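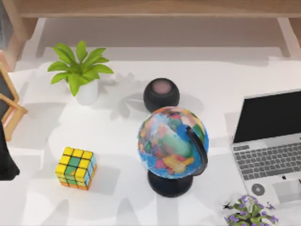

A white desk with a potted plant and a wooden picture frame, seen from above.

So I finally made it to the Proltar trail centre open day, after meaning to go for years, and I came home with sore calves and a pocket full of maps! It's a 70 minute drive from our place (longer if you stop for a sausage roll, and I did) and the last bit is gravel, so take it easy if you're in a little hatchback like mine.

The doors opened at 9 am and the first guided walk left half an hour later, up the Sampaio track to the lookout and back along the creek. It's 6 kilometres all up, mostly in the shade of big old gums, with one properly steep section of 109 timber steps that had me puffing like a steam train. The view over the Brurnaris valley is worth every one of them though. You can see right down to the dam, and on the far side the ridge where the new Clorkov loop is going in.

Back at the centre there was a talk on track building, and I learnt heaps about drainage. Those little angled ditches I'm always tripping over are there to push the water off sideways before it chews out the path. Who knew! They've put in 76 of them since last winter and the lower track is holding up much better, though it was still pretty boggy near the second footbridge. My runners are in the laundry tub as I type.

Lunch was a barbie on the grass, and the onion was done properly, almost black. I skipped the afternoon map reading session as my legs had gone, but I had a good squiz at the display on the Clorkov loop. It looks like a full day out, with a creek crossing or two, and they're hoping to have it open by October.

Parking is free but the bottom paddock fills up early. Bring a hat, and wear boots.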